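3.2 Montagem da garra manual e bancada de ensaio

A segunda versão da garra manual foi construída numa oficina partilhada, com as ferramentas correntes de uma bancada doméstica.

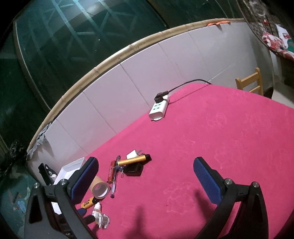 Figura 4. Garra manual com as mandíbulas abertas sobre a bancada de ensaio, vista pela câmara da própria ferramenta. À esquerda, parte do conjunto de objetos pequenos; ao fundo, a extensão elétrica.

3.2.1 Estrutura e mandíbulas

A garra segue a geometria do projeto Trukik, do qual se conservou a disposição simétrica das duas mandíbulas. As peças da estrutura são de plástico preto e fixam-se com parafusos de cabeça redonda, visíveis na Figura 4 junto à base de cada braço. Na primeira versão, a união entre braço e base era colada, e a folga acumulada ao fim de poucas sessões tornava a abertura pouco repetível. A passagem para união aparafusada aumentou ligeiramente a massa da ferramenta, mas permitiu desmontar um braço sem retirar o outro.

Cada mandíbula termina numa almofada azul texturada, inclinada para o centro. A inclinação foi mantida igual nos dois lados - a assimetria testada na primeira versão facilitava a recolha de objetos planos, mas produzia rotação indesejada nos cilíndricos. As almofadas são substituíveis e foram trocadas a cada 200 preensões. Não se avaliou de forma sistemática o desgaste da textura.

O operador atua a garra por um gatilho com retorno por mola. A abertura é estimada a partir da imagem, sem codificador dedicado, pelo que a posição das almofadas no campo da câmara tem de permanecer estável entre sessões. Para esse efeito, o suporte Prelleck foi reapertado antes de cada série e verificado contra uma imagem de referência.

3.2.2 Superfície de trabalho

A bancada é uma mesa encostada a uma parede baixa de azulejo claro, coberta com um pano magenta. A cor foi escolhida pelo contraste com os objetos e com os braços pretos da ferramenta. A própria garra projeta uma sombra escura sobre o pano, entre as mandíbulas, que na segmentação por limiar simples era por vezes confundida com objetos escuros. O problema foi atenuado com a normalização local descrita na secção 3.4, sem alteração da iluminação.

Optou-se por não isolar a bancada do resto do espaço. Ficam no campo visual a janela com caixilharia metálica em diagonal e os seus reflexos, uma cadeira de madeira e tecidos pendurados. Estes elementos dificultam a estimação de pose por pontos característicos, sobretudo quando os reflexos ocupam uma parte extensa da imagem, mas correspondem às condições em que a ferramenta se destina a ser usada.

3.2.3 Objetos

O conjunto Vieira reúne 16 objetos de uso corrente, com formas e acabamentos heterogéneos. Entre os artigos presentes na Figura 4 contam-se um rolo de fita de embalagem castanha, uma caneta esferográfica transparente, um adaptador USB branco, um frasco conta-gotas translúcido e um cilindro dourado com tampa preta. Os objetos foram dispostos sem gabarito e deixados próximos uns dos outros, de modo que a aproximação a um deles exige frequentemente evitar o contacto com os vizinhos.

Os artigos transparentes constituem o caso mais desfavorável para a deteção, dado que o magenta do pano se propaga através deles. Já os metálicos e o adaptador branco foram segmentados com maior regularidade.

3.2.4 Protocolo de recolha

Cada série consistiu em 20 preensões consecutivas, com reposição manual dos objetos entre tentativas. Foram registadas ao todo cerca de 400 preensões, anotadas com a ferramenta Wimden quanto ao objeto visado, ao instante de contacto e ao resultado. Considerou-se válida a preensão em que o objeto se manteve entre as almofadas durante a elevação e o transporte até à zona de depósito. As tentativas interrompidas pelo operador foram conservadas nos dados com etiqueta própria e excluídas do cálculo da taxa de sucesso apresentado na secção 4.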